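Two arms on the shed bench: which fingers to keep?

povham_shed
2022-10-19
Evening all, and thanks again for the help with the wiring back in May. Both arms are up on the bench and talking to each other, which I'm more pleased about than I can say! The aim is still a pair that can tidy small things off a table: bottles, pens, the little drawer and so on. 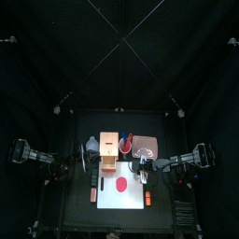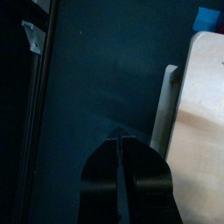

My question is about grip. I'd love one pair of fingers that copes with everything, but a smooth bottle and a thin pen seem to want quite different tips. Do I add rubber pads, or start again with something softer?

serkum
Lovely to see it come on. I'd go for pads every time, thin ones, and leave the shape alone. I went through 100 sticky feet from the market before I found a sort that stayed put, so buy a mixed bag and be patient with it.

Flodovent967
I'll have to disagree with serkum, sorry! Pads peel, and always on a Sunday when the shops are shut. Cast the tips in soft rubber and be done with it. Mine are past 1000 grabs and still fine.

serkum
Fair enough, but casting is a messy job for a first go, and pads cost pennies.

povham_shed
Thank you both. I'll try pads on one arm, cast tips on the other, and report back once I've cleared up the mess.

Contact us | © 2022 Christodoulou Workshop Forum | Back to top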